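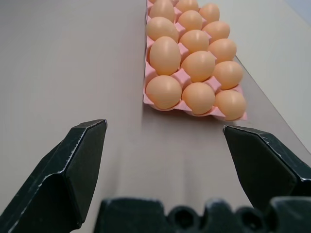 Ayana Berhe told me on the drive over that I would be bored within ten minutes, and that robots on the internet are always sped up and robots in person are slow as cold molasses. Well, she was half right! They are slow. I was not bored for one second, and we ended up staying so long that we missed lunch and had to make do with crackers from her glove compartment.

The occasion was the open day at Karner, which has a workshop out past the feed store, in the long low building where they used to sell carpet. I had driven by it for years (well, since they moved in, anyway) and always wondered what went on in there. They do one of these days every summer, and I only heard of it because there was a card pinned up at the library. You sign a sheet, you get a sticker with your name on it, and then you are more or less free to wander between the stations and bother people with questions, and I am very good at that part.

The first station was called Lumbao, and it was sorting plastic bottle caps into bins. Fun to watch, and the children loved it, but it was so loud that I couldn't hear a word the young woman was telling us. I nodded a lot. I hope I nodded in the right places.

The one that got me was in the back, and they call it Kandolen. This was the egg table. Brown eggs in a pink plastic tray, and an arm with two black fingers, all scuffed and scratched along the edges like an old pair of work boots. I don't know why that pleased me so much. I suppose I expected everything to be shiny, and these looked like they had put in their hours.

Demetrius Kowalczyk was running the table, and he was wonderfully patient with us. I asked him the question I'm sure he gets all day, how many have you broken, and he didn't even blink. He said 445 since June, and that they keep a tally on a clipboard, and he went and got the clipboard! He let me hold it. Most of the marks were on the first few pages. He said closing the fingers was never the hard part, it was knowing when to stop closing them, and that an egg in a tray is awkward to begin with, what with its neighbors crowding it on every side and those little plastic points sticking up in between. I have been taking eggs out of trays my whole life and never once thought about where my fingers go. I went home and paid attention, and I can report that I use three fingers and sort of roll the egg toward me.

We watched it go for almost 2 hours, on and off, with a break to see the other rooms. The arm would come down, stop, think about things, and come down a little more. Ayana started whispering "gently, gently" under her breath and then a man behind us picked it up, and pretty soon there were 4 of us doing it. One egg did get dropped while we were there and the whole group groaned like it was a ball game. Demetrius just reached for the paper towels and his pencil.

I asked what all this was for, and he said packing sheds, mostly, the smaller ones, where people are standing on their feet all day moving eggs from one place to another. My aunt did that work when I was little and her wrists were never right afterward, so I had a bit of a moment there by the clipboard. I also asked whether it could tell a cracked egg from a good one and he said not yet, that would be Jernell, which is the next project and was behind a closed door. I did try to look through the little window. There was a coat hanging over it.

If you are anywhere nearby next summer, do go. Parking is on the gravel side, the coffee is free, and the restroom is down the hall past the vending machine and not where the arrow points. Wear comfortable shoes, as the floor is concrete and there are hardly any chairs. Ayana says she'll come with me again, and she is bringing sandwiches this time.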